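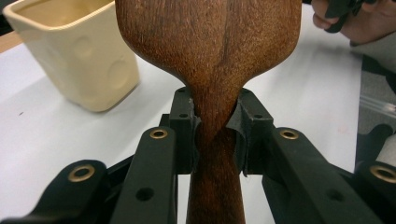
Cerer upright display cabinet, ice on evaporator and high temperature alarm

flallwood_cafe
1 February 2023
Single glass door upright, 350 litres, R290, controller by Baert. Set point 3°C. It alarms overnight and reads 15°C by opening time. When I take the rear panel off, the lower half of the evaporator is solid ice. A manual defrost clears it and it then holds for almost two days. The door gasket was replaced in December. Is this a gas problem?
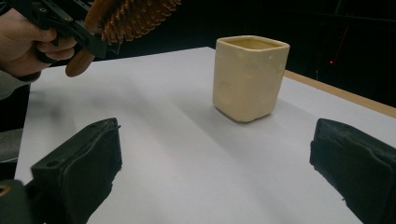

Photo: Rosov

baert_user1711
Probably low on gas. Mine did the same. Get it topped up.

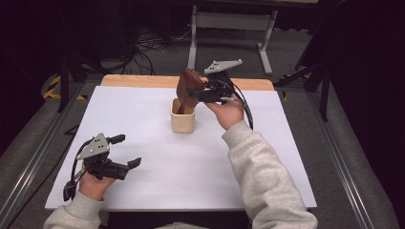
rosov_refrigeration
Please don't have it topped up. An R290 circuit is sealed and the charge is weighed in. If it is short, there is a leak, and that has to be found and repaired by someone qualified for flammable refrigerants.

A short charge is possible, but if a full defrost restores normal running I would look at the defrost first. With the unit isolated:

Check that the defrost probe is clipped into the fins. If it hangs in free air it ends the cycle early.
Measure the heater element. Open circuit means a new element.
Pour warm water into the drain — it should reach the tray underneath within a few seconds.

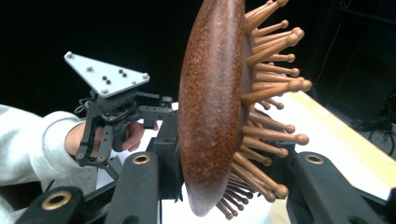

Then read the defrost interval in the controller menu. Six hours is usual on this type; I have seen 16 left in after a board change. Also confirm that the evaporator fan runs at full speed with the door shut.

flallwood_cafe
Probe was out of its clip. Refitted, will report back.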